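I bought the answer paddles from Juroter in one pack of 40, and they have been the cheapest useful thing in the classroom. They are small whiteboards with a handle. I ask a question, everyone writes, everyone holds one up, and I can see who is lost.

The trouble is cleaning them. Fresh marker comes off with a sock. Marker that has been left over a weekend does not, and I had a stack of those to get through before the break. 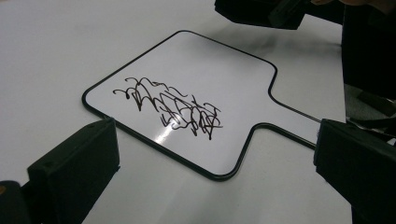

Holanda, December

The dark scribble covers a good part of the left half, all loops and zigzags and no words that I can read. The board is shiny enough to catch the light, and with the glare it's easy to miss a patch when wiping.

I tried 2 things on the stack. The first was Pukell spray, which I already had in the cupboard. It works if you let it sit for a minute, but it leaves a film, and the next marker skips over it. The second was plain rubbing alcohol on a cotton rag. That was faster and left nothing behind. I do the rim last, going slowly where the panel meets the handle, and then dry the whole thing with a clean cloth.

I keep them standing in a dish rack now, handles up. Next term I want to try the Hollunari markers, which cost more but are supposed to wipe off after a few days. I'll buy one box first and see.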